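The Long Apprenticeship of a Machine That Cannot Fold
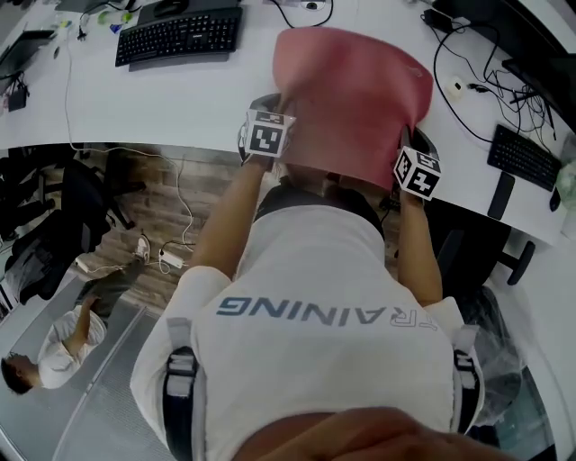
A grip in each hand, a marker cube on each grip, and one pink item on the desk between them. The shirt says "TRAINING".

At Korkport they pay people to do the housework very slowly. The firm has a floor of desks in Fillberg, and on a weekday morning in May it has the hush of a library where everyone has been handed somebody else's laundry.

The idea is simple enough to explain at a barbecue. You want a robot to handle cloth. Cloth will not hold still, and writing down rules for it drives programmers into other careers. So you get a person to do the job while holding a pair of handles, log where the handles go, and feed the lot to a learning system called Mulder. Then you do it again.

"Then you do it another 200 times," says Godelieve Dewulf, who runs the sessions. "That's a quiet shift."

The cubes look like something from a board game with the rules missing. Their black and white patterns let the software work out where each hand is and which way it is tilted. Lose sight of a pattern behind a fat bit of fabric and the take goes in the bin. Of the 341 takes in the last batch, 63 went that way.

New starters are always too good, according to Dewulf. They flick and smooth and tuck with a lifetime of habit, and Mulder learns nothing from a flick. It takes them 10 shifts to become clumsy in a useful manner. Noreen Sial, a former pastry cook, has got there and is slightly put out by it. "I went home and folded a tea towel like I was defusing it," she says.

Mistakes are welcome, within reason. A dropped corner, picked up again, is worth more to Dewulf than a perfect fold, and she labels those takes herself — in a colour she won't let anyone else use.

I asked to see what Mulder had made of it all. It took hold of a pillowcase, considered the matter for most of a minute and put it down again, a little to the left. Sial wrote something on her sheet and reached for the next one.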